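Naltham Brook Bankside Planting
Second progress report to the Lomier Fund
Prepared by Colette Texier, project officer
3 Dec 2021

Where we are

The fund asked for a plain account of the second year, so I will begin with the number that matters least. We planted 700 trees and shrubs along the lower brook last winter, and the first-year report said so in large type. Planting is easy to report. What was still alive at the end of October is a different question, and this report is mostly given over to it.

At the October check we found 352 living plants. That is a shade over half. The target in the grant agreement was 500, and we have missed it. I do not think the target was unreasonable, and I would ask the fund not to lower it on our behalf.

What died and where

Losses were not spread evenly. The upper stretch, from the road bridge to the first bend, has done well, and alder in particular has put on good growth. Hazel is slower but mostly there. Between the first and second bends the picture is patchy. Below the second bend, where the bank was regraded before planting, very little has taken except willow.

The contractor's note from Hollar puts the losses below the bend down to the dry spring. I am not convinced. The upper stretch had the same spring. The soil below the bend was scraped back to clay and driven over, and when we dug out a few of the dead hawthorns their roots had hardly left the planting slot. Some had plainly been put in too shallow. I have put this to Hollar in writing and they have agreed to replace part of the stock, though we have not yet agreed how much.

Deer took a share as well. The short guards we bought to save money were a false economy on the field side, where rowan and field maple were browsed down to the top of the tube. On the water side the same guards have been fine.

Willow stakes

These were cut from the existing pollards upstream and cost us nothing but time. They have done better than anything we paid for. Most of those pushed in at the toe of the bank are in leaf growth of a metre or more, and the ones set higher up have largely failed. I would not read too much into one season. Willow stakes often shoot well in the first year on what is stored in the stem and then fade in the second, and we will know more next autumn.

Fencing

The stock fence is complete on the left bank. On the right bank there is still a gap of 16 metres at the cattle drink, left open while the tenant and the landowner decide who is to pay for the gate. Cattle have been through it twice. The damage was small each time, but a fence with a gap in it is not doing what the fund paid for, and I have not claimed the final fencing instalment.

Water and wildlife

The first-year report said that the planting was "already improving water quality". I have looked for the basis of that statement and cannot find one. We have two sets of samples from before planting and three since, taken at different flows, and they show nothing either way. Shade from trees knee-high in their tubes is not going to cool a brook. Please treat the claim as withdrawn.

The bank itself is a little more encouraging. The slump under the old ash has not moved since the fence went up on that side, and there is rough grass where there used to be bare mud. That is the fence at work and not the trees. Kingfishers were seen in both years, and were seen before the project too.

The Nikzad moisture probes, bought under the equipment line, have been a disappointment. Two of the set stopped sending readings over the summer, and one of those still working reports the same figure in flood and in drought. I would not buy more. A spade and a regular visit have told us more about the ground than the probes have.

Timber from the bank

Four leaning sycamores and a maple were felled on the upper stretch to let light in. The agreement asks us to find a local use for the timber where we can. Most of it has gone for firewood, with the thinner tops laid as brash at the foot of the bank. The better lengths are stacked under cover at the yard and will not be fit for anything until they have dried. There was talk in the original bid of boards and benches bringing in an income, and I have put nothing in the budget for that.
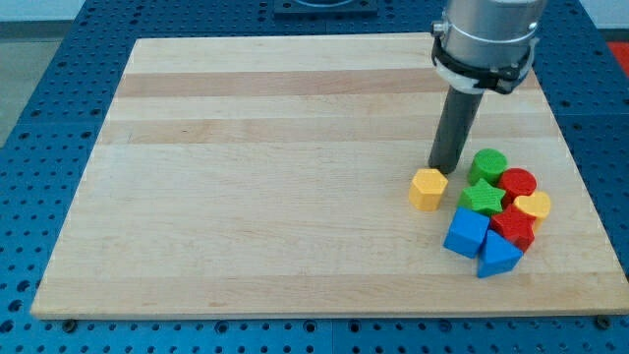 Spending

We are within budget overall, chiefly because the second round of planting has been held back. Fencing went over on account of rock on the left bank. Guards came in under, for the reason given earlier, and that saving will be spent again on taller ones. Staff time is as forecast. The full table has gone to the fund's office separately.

Plans for the coming year

We propose to replant below the second bend, but only once the clay has been loosened by hand and mulched. If that cannot be done before the end of the planting season I would sooner wait a year than fill the same holes with more dead hawthorn.

Willow and alder will make up most of the new stock there. Taller guards will go on the field side. Water samples will be taken at the same points and at similar flows, or not taken at all.

Decisions needed from the fund

We need agreement to carry the unspent planting money into next year. We also need a view on the cattle drink: whether the fund would meet half the cost of the gate if the landowner meets the other half. The tenant has said he will hang it himself once it is delivered.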